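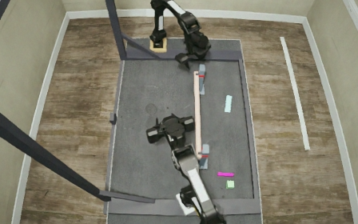 Two-arm rod lift in the simulator, near arm with the chunky gripper, far arm with the plain one. Thread on why I'm not buying the comparison chart yet.

Friday, January 3, 2020, and I'm the only one in, so you get the long version.

Some of you will have seen the Uludow gripper chart going round since September. Three grippers, one task, a tidy bar for each. The task is lifting a long rod off two stands with an arm at each end, and carrying it level. The chart says Posora wins easily. I have been trying to get the same answer and I can't.

First gripe. The chart gives one success number per gripper and doesn't say what success means. Rod off the stands? Rod level? Rod still held after a few seconds? I asked. Ravinder Fraser, who posted it, was very decent and sent me the task file the same evening. Success is "rod centre above threshold height at any time step".

At ANY time step. So if one arm flings the rod in the air and both hands miss it on the way down, that's a pass.

I'm not being mean about it. I've written worse checks than that and put them in front of people who were paying. But you can't rank hardware on it.

So I changed one line. Rod above the height, both grippers in contact, held for 30 consecutive steps. Same controller, same start poses, same everything else.

Total so far is 2,082 episodes, split evenly over the three grippers. It ran over the holidays on the old desktop under my desk, which my feet were grateful for.

Under the original check I get more or less the chart's order. Posora on top, Akyol next, the plain two-finger last. Good, so at least I'm running the thing he ran.

Under the stricter check Posora drops to 61 per cent and the plain two-finger goes past it. Not by much. Enough that I wouldn't spend money on either result.

Why? I've watched far too many replays now. The Posora hand is bulky, round in the middle with boxy fingers sticking out, and it has to come in beside the rod before it closes. In a lot of the failures one housing touches the stand first. The stand moves, the rod rolls, and the far arm closes on nothing.

The plain gripper comes straight down at its end and mostly misses the stand. It's a worse grip once it has hold, I think. It just gets there more often.

Which raises the question of whether we're comparing grippers at all, or comparing how well one approach path happens to suit each of them. The path was tuned on the Posora's predecessor. It says so in a comment in the file. Nobody retuned it for the others, me included.

Second gripe, and this one's on the simulator. Friction between rod and finger pad is one number for every gripper. One! The pads on these are different rubber in real life. Half of what Akyol charges for is the pad.

Haiyan Xiao tried sweeping the friction value a while back on a different task and got the order of two grippers to swap twice over a range she thought was perfectly reasonable. I'd like to see that done here before anyone puts another bar chart up.

Third gripe: the other objects. The cyan block, the magenta stick and the green cube are left over from the sorting task and they stay on the mat in this one. Ravinder says they make no difference as they're nowhere near the rod. Fine at the start of an episode. When the rod gets dropped it rolls, and I have replays where it ends up against the block and stops there. The original check doesn't care, as the episode has already passed. Mine doesn't care either, as it's already failed. But if anyone adds a retry step it will matter a lot.

I haven't taken them out. I wanted to change one thing at a time and I've already changed one thing.

Somebody will say "just run it on the real arms". Hélène McIntyre has real arms and gave me 12 lifts with the plain gripper before the break. She got ten. Lovely. It's 12 lifts. I could get ten out of 12 with a pair of barbecue tongs and a good night's sleep.

She also pointed out that her rod isn't quite straight, and that it always goes on the stands the same way round or it rocks. The simulated rod is perfectly straight. I've no idea which way that pushes the numbers.

Replying to a few in one go.

@ Nana Kyei: yes, both arms run the same controller, Jeren, stock settings. No, I haven't tried it with force limits switched on. I suspect you're right that it would help the bulky hand most, because a softer touch on the stand might not shift it. That's a guess and I'd want to see it.

@ Gunnel Tangen: the near and far arms are mirrored in the chart runs, same gripper on both. The mixed pair in my picture is a side test, to see if the trouble follows the hand or the end of the rod. About a day's worth of runs so far. It looks like it follows the hand. Don't quote me.

To whoever asked if this means Posora is bad: no. I've used one for picking up boxes and I liked it. My complaint is with a chart that says "best gripper" when what it measured is "rod went up at some point".

And to the person who says I'm nitpicking, a lab I know ordered two on the strength of that chart. They may be very happy with them. They'd have been just as happy tossing a coin, and had some cash left for cables.

What I'd want to see before I believe any order at all: the held-lift check, a path tuned separately for each hand, and a friction sweep wide enough to be embarrassing. Start poses jittered more, too. At the moment the rod moves by so little between episodes that I can't tell the replays apart until something goes wrong.

Ravinder has said he'll put the stricter check in as an option. Credit to him, he could have told me to get lost. The chart is still up as it was, mind.

My edited task file goes up tonight with the full results table, failures sorted by what touched what first. The sorting was done by me, by eye, with tea, so if you disagree with a label tell me the episode number and I'll look again.

Friction sweep starts Monday if the desktop survives the weekend.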